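**Ticket 2661 – Planificateur : trajectoires refusées près de la table, cellule à deux bras**

Statut : contourné, correctif en relecture
Composant : `grisen-planner`, couche collision
Site : Asanmont
Ouvert le 17 avril 2024

### Symptôme

Depuis la mise à jour de mars, le planificateur rejette une partie des descentes vers la table. Le journal donne toujours la même chose :

```
[planner] goal state in collision: finger_right <-> table_top
[planner] abort after 880 ms
```

Le rejet se produit pour la banane et le gobelet, presque jamais pour le bol. Aucun arrêt de sécurité côté contrôleur, le bras reste simplement en position d'approche.

### Vérifications

- Calibration caméra-base rejouée : pas d'écart notable avec la précédente.
- Redémarrage du nœud de perception : sans effet.
- Second bras retiré de la scène de planification : sans effet, on peut écarter une collision entre bras.
- Retour à l'ancienne version du paquet Quiroga (description URDF de la pince) : les rejets disparaissent.

### Analyse

Le nouvel URDF ajoute une marge de 10 mm autour des doigts. La hauteur du plan de table, elle, est estimée par la perception sur le nuage de points filtré. La nappe blanche fait des plis et le filtre garde les points hauts, ce qui remonte le plan de 2 mm. Les deux marges s'additionnent et la pose finale tombe en collision dès que l'objet est bas ou que la prise se fait près de la surface. Le bol est saisi par le bord, plus haut, et passe.

À noter aussi : le modèle suppose deux doigts à la même hauteur. À contrôler avant de fermer le ticket.

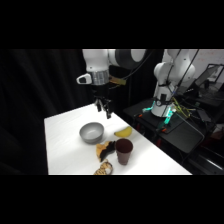 *Fig. 1 – Vue caméra fixe, pince au-dessus de la table, doigt droit plus bas que le gauche.*

### Contournement

Dans `scene.yaml` :

```yaml
gripper_padding: 0.002
table_plane: fixed
```

Relancer ensuite le planificateur, un rechargement à chaud ne suffit pas.

### Reste à faire

- Remplacer le filtre par une médiane dans l'estimation du plan.
- Séparer la marge des doigts de celle du poignet dans l'URDF – demande transmise à Statbridge.
- Ajouter un test de régression avec prise basse.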